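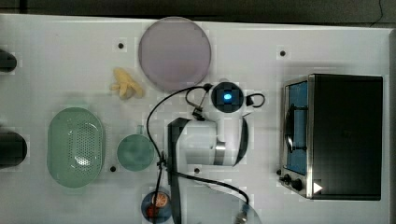
*The practice table at Gutham College, with the arm at center and the toaster oven at right.*

# A Kitchen on a Tabletop

*Students in the Robot Manipulation Project at Gutham College are spending the year on household tasks, and on the records that go with them.*

The second-floor laboratory of the Fröhlich Building was used for many years to teach surveying. The drafting cabinets are still along one wall, and the instrument lockers now hold spare cables and toy food. Since the start of the academic year the room has been home to the Robot Manipulation Project, a two-semester course open to students in their third and fourth years from any department of the college.

Enrollment is limited to 13. The limit was set by Dr. Yaowalak Sitthichai, who directs the project and who taught an earlier version of it as an evening elective. Each student is expected to operate the arm every week, and the laboratory schedule allows for no more than that number.

The assignment for the year is stated in a single paragraph of the course handbook. Students are to teach a robot arm to move common kitchen objects from one place to another on request, and to document the work so that another class could repeat it. The objects are toys and small household goods. They include plates, bowls, a colander, plastic fruit, and a plush ketchup bottle that has become the most discussed item in the collection.

"A rigid object gives the students a clear answer," Dr. Sitthichai said. "They close the fingers and the shape stays the same. With a soft object they have to decide what a good grasp is before they can say whether they have one."
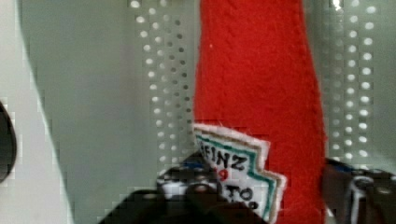
That question occupied the class for much of the fall. The first set of written instructions asked operators to hold soft objects "firmly," and the logbooks soon showed that each operator understood the word differently. Some gripped low on the bottle and others near the middle. Some turned the label toward the camera, and others paid no attention to it. When the recordings were compared, the class found it hard to say which differences mattered and which could be ignored.

A revised instruction sheet was adopted before the winter recess. It runs to two pages and was written almost entirely by the students. For each object it names a preferred height for the grasp, a direction of approach, and the conditions under which an attempt should be stopped and marked as incomplete. Incomplete attempts are kept. The handbook is strict on this point, and a student who deletes one is required to enter a note in the log.

By the end of the fall semester the class had logged 237 attempts with the complete set of objects. Of these, 124 were marked complete by the operator and confirmed by a second student who reviewed the video. The remainder were divided among dropped objects, missed grasps, stopped attempts, and a small group on which the two reviewers could not agree.

Grigore Anghel, a fourth-year student in mechanical engineering, has taken charge of the disputed group. He came to the project with an interest in gripper design and had expected to spend his time on hardware. Most of his hours this winter have gone to reviewing video and to rewriting the definitions that reviewers use.

"I had a bottle that was upright in the bowl but leaning on the side," Mr. Anghel said. "One reviewer called it placed, and the other one didn't. The sheet said 'in the bowl,' so they were both reading it correctly."

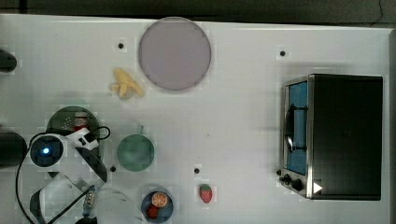
The layout of the table is varied between sessions according to a list prepared in advance. An object may be moved a short distance, turned, or placed inside another. The toaster oven is the largest item, and the arm must be guided past it with some care. Students who are new to the controls begin with an hour of practice at low speed, under the supervision of a classmate who has already completed the training.

Funding for the course is modest. The college provides the room and the arm, and a grant from the Drokeck Foundation pays for replacement parts and for two student assistants. Much of the toy food was purchased secondhand for a total of $110. The software used to label the recordings, called Nikent, was written by students in the earlier elective and is maintained by the present class. It is plain in appearance and has one feature of which its authors are proud: a reviewer cannot see the operator's own judgment until a second judgment has been entered.

Graduates of the elective have gone on to positions in warehousing, medical equipment, and secondary education. Dr. Sitthichai is cautious about drawing conclusions from so small a group. She noted that several of them wrote to her about the logbooks, and that few mentioned the arm.

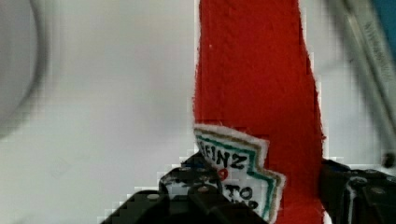 *The plush ketchup bottle between the gripper fingers, seen from the arm's own camera.*

The spring semester is given to exchange. Students work in pairs, and each pair must carry out a task using only the instructions written by another pair. Questions to the authors are not permitted during the session and must be submitted in writing afterward. The resulting corrections are graded along with the original instructions.

The class will present its work in April in the Fröhlich Building. Visitors will be invited to operate the arm under supervision, and copies of the instruction sheet will be available at the door. Applications for next year's course are accepted through the office of the registrar, and no previous experience in robotics is required.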